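October
By Rosalie Strebel

Simetti and Lemley open hand-guided teaching sessions to kitchen and canteen staff

Simetti and Lemley are pleased to announce Prevcombe, a joint project in which people who have never programmed a machine teach a robot arm to clear and set a table. The first group of 14 trainees has now finished its sessions, and between them they have recorded 1028 demonstrations. We are delighted with how quickly they took to it!

Trainees can work in either of two ways. In the first, they take hold of the arm and move it through the task themselves, closing the fingers on a cup and setting it down where it belongs. In the second, they sit at a desk and steer the arm with a hand controller, watching the view from the wrist – most people find this odd for the first few minutes and then stop noticing.
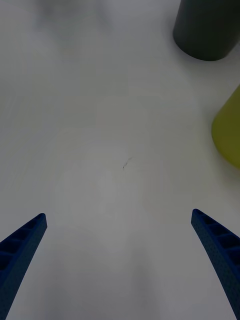
Rosalie Strebel leads the teaching work at Simetti and wrote the short guide that each trainee reads before starting. She asks them to begin every demonstration with the gripper wide open and to take their time over the approach. From the wrist, the blue fingers with their ribbed sides take up both lower corners of the view, and anything standing off to the right may show only a curved slice of itself, so trainees learn to bring the arm across until they can see what they are reaching for.

"I love watching someone's third or fourth go," says Strebel. "They slow down before the grasp, they line the fingers up properly, and the recording is so much better for it. A cook knows how to pick up a cup. We want that knowledge in the robot, and showing it is the quickest way I know."

Lemley supplied the hand controllers and the recording software, which lets a trainee delete a clumsy attempt and go again straight away. Rüegg will host the next round, with 17 places and a longer list of tasks, including stacking bowls and wiping down. The aim is to collect over 100 demonstrations of each new task. Staff who would like to take part should speak to their site manager.

Related items
Lemley hand controller: notes on the new grip
Rüegg to host second round of Prevcombe
Simetti guide to recording a good demonstration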